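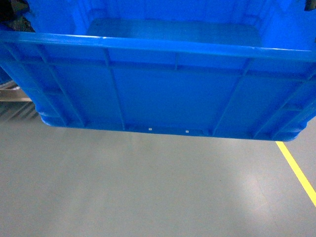 One of the blue crates.

Returnable packaging: changes to the deposit account

The new deposit rules for returnable packaging come into force with the March statement. Most member firms will see little difference in the amount they owe, but the way the balance is worked out has changed, and the old spreadsheet will no longer agree with ours. Please stop using it once the February movements are closed.

Under the present scheme a deposit is charged when packaging leaves the Bolbridge depot and credited when it is booked back in. The weakness is the gap between the two. A pallet of empties may be standing in our yard, signed for by the gate, and still count against the member until somebody has checked it and keyed the return. In the busy part of the autumn that gap reached nine working days. Two members were charged for stock that had been on our premises the whole time, and both charges have since been reversed.

From March the credit will be dated from the gate signature. Checking will go on as before, and any shortage found will be posted as a separate line with its own reference. A member who disputes a shortage can then query that line alone and leave the rest of the statement to be paid in the normal way. Thodoris Tsoukalas in accounts has set up the new line codes: RS for a shortage, RD for damage, RX for packaging that belongs to another pool. RX lines carry no charge the first time. After that the cost of sending the goods on to their owner will be recovered.

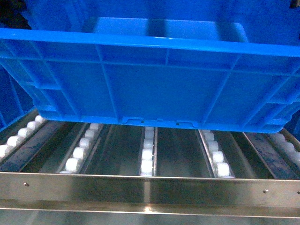 The second change concerns washing. At the moment washing is included in the trip fee whether or not it is needed. Firms handling bagged or boxed goods have long argued that they are paying for the meat and fish trade, and the figures collected by Marina Kokkinos over the summer bear this out to some extent. The trip fee will be split into a handling part and a washing part. Members may opt out of the washing part by sending a signed declaration that the goods carried are fully wrapped. The declaration covers a named product line at a named site. It does not cover the whole firm, and it lapses if the product changes.

Declared stock will be kept apart from the general pool and will only be issued to firms holding the same declaration. This puts a limit on how quickly we can meet a large order at short notice. Members who expect to need more than their usual allocation should give us the figure at least two weeks ahead - a telephone call is not enough, as the request has to be matched to the declaration.

Labels remain the largest single cause of delay. The agreed label is the water-soluble one supplied by Plultach, fixed once, in the place provided. Parcel tape, permanent adhesive and stapled cards all have to be taken off by hand, and the time is charged. Filippos Kouris ran a trial on the wash line in which old labels were left on at the first pass. Paper labels with the agreed glue came away cleanly at the normal temperature. Plastic-faced labels did not, and pieces of them blocked the filter twice in one shift. Plastic-faced labels are therefore no longer accepted on any packaging in the pool, including declared stock.
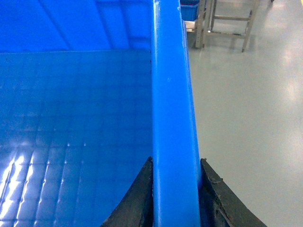
A word on stock counts. The rules require every member to send a count at the close of the financial year, and 39 firms did so on time. The remainder were estimated from the previous year's figure, which tends to work against a firm that has cut its holding. Balaskas, for instance, had closed a site and was still being billed on an estimate of 4000 units. A count sent late will still be accepted, but the correction is only carried back to the start of the current quarter.

Counts should show stock on site, stock in transit to us and stock lying with customers, as three separate totals. Please do not net off disputed items. If a site shares a yard with another member, agree between yourselves who reports the stock in it before either form is sent in.

Zoltmont has asked whether the deposit itself will go up. There is no proposal to raise it. Stavros Lambrakis has been asked to compare the deposit with the present replacement cost, and his paper will go out with the next set of minutes. Members who wish to see the working should ask him for it directly.

Declaration forms are available from the depot office. Questions about line codes go to accounts, and questions about allocations to Fotis Kalogeropoulos on the issue desk.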